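December 3, 2021

Bowl day again, and I'm writing this with cold coffee because I forgot about it for the whole afternoon.

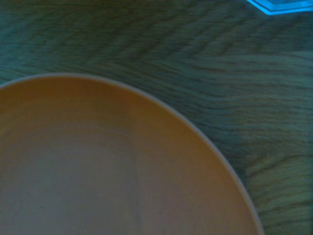
Arlo Begay says I'm fitting the wrong thing. His note was waiting in the merge request when I got back from lunch: stop trying to fit a full ellipse to a rim you only see part of, fit the arc you have and let the planner live with a fuzzy center. He wrote it nicer than that, but not by much.

And okay, he's right, and I knew it in June when I wrote the first version and told myself I'd come back to it. The wrist view gets so close on the final approach that a big bowl never fits in it. You get the top of the curve and the long sweep down the right side, and then you run out of picture. My fitter takes that and happily invents the rest. Sometimes the invented bowl is a sensible size. Sometimes it's a bathtub! The solver doesn't care, it hands over a center and a radius with a perfectly calm covariance and the planner believes every word.

So I spent the morning ripping out the confidence number, which was garbage anyway, and replacing it with one that looks at how much arc we've really got. Anything under 90 degrees of visible rim now gets flagged and the radius comes from the overview camera instead. That killed most of the bathtubs in replay. I ran it on 220 saved approaches and the bad ones dropped to 48, which sounds like a lot still (it is) but I was so happy I stood up and walked a lap of the hallway.

The 48 are mostly the table's fault. Dark wood, loads of grain, and the edge detector loves it. There are streaks running diagonally up above the bowl and wavy lines off to the right, and right outside the rim there's a shadow that's a stronger edge than the rim itself half the time. The rim is pale and thin and a bit soft at that distance, so I get two nice parallel curves and the code picks the shadow. I tried requiring light-between-two-darks across the edge, and that works great along the top and then gets shaky down the side where the inside wall fades out to a dusty pinkish brown. Grr. Want to try weighting it by which side is smoother, since the bowl is so much calmer than the wood.

Then the controller. Jevberg (the new planner build, I still hate the name) replans up to 100 times on one approach if the target keeps wiggling, and every replan nudges the wrist, and the nudge changes the view, and the view moves the target. Round and round. I put a deadband on target updates and froze the rim estimate for the last stretch before contact. Feels like cheating. Arlo says everybody freezes it. Fine!

Didn't touch the Voltari driver update. Didn't answer the Van Acker email either, that's two days now.

Tomorrow: smoothness weighting first, before I open the inbox. Then rerun the bad 48 and see which ones are really shadow and which are me. And buy coffee filters, we're on paper towels.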